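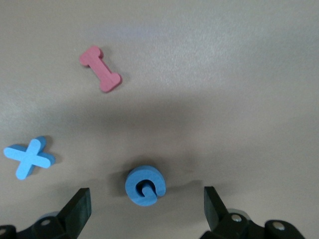 Notes on the Cletitcombe muster book

2025-11-25

The muster book of the privateer Nendel has been on my desk as a set of scans since January. It covers a single cruise out of Cletitcombe and lists almost 200 entries, though the ship could not have carried that many at once. Most of the difference comes from men who were discharged, ran, or were taken out of the ship to bring prizes home.

A naval muster of the same period has a fairly settled layout. The Nendel book does not. The clerk ruled his own columns, and he changed his mind after the first 15 leaves. Up to that point the order is number, name, rate, place of entry, share. After it, the share column moves to the left of the rate and the place of entry is dropped. A transcript that keeps one set of headings throughout will put shares under rates for the rest of the volume. An older typescript does this, and the error has been copied into at least two local histories, where a cook appears with more prize money than the master.

Shares are given in whole numbers and halves. An able seaman has one, a landsman a half, the surgeon 6. Boys are entered with a stroke, which I read as "no share" and not as a blank left to be filled in later, as the same stroke is used in the slop account for men who drew no clothing.

The discharge marks took longer. D is discharged and R is run, as usual. There is also a P with a bar through the stem. I first took this for "pressed", but the barred P is found only beside men who left in groups, and each group is followed by a change in the victualling total on the next page. Prize crew is the better reading. On that basis the Nendel sent off two prizes before the end of the second month and was short of hands for the remainder.

On method: I use Trình for the line-by-line transcription. It keeps the line numbers fixed to the scan, so a corrected reading does not shift everything below it. It handles superscript letters badly. I have been typing them on the line and marking them with a caret, and will convert them at the end. The scans were made on the reading room's old Voltex stand and the gutter side of each left-hand page is dark. Raising the contrast helps with the names and makes the faded red ruling disappear, so I keep both versions open.

Still to do: the last gathering, which is bound in upside down, and the loose slip between leaves 15 and 16. The slip is in another hand. It has a column of sums and the word "Nendel" spelt with one l and then with two. I have not matched the sums to anything in the book yet.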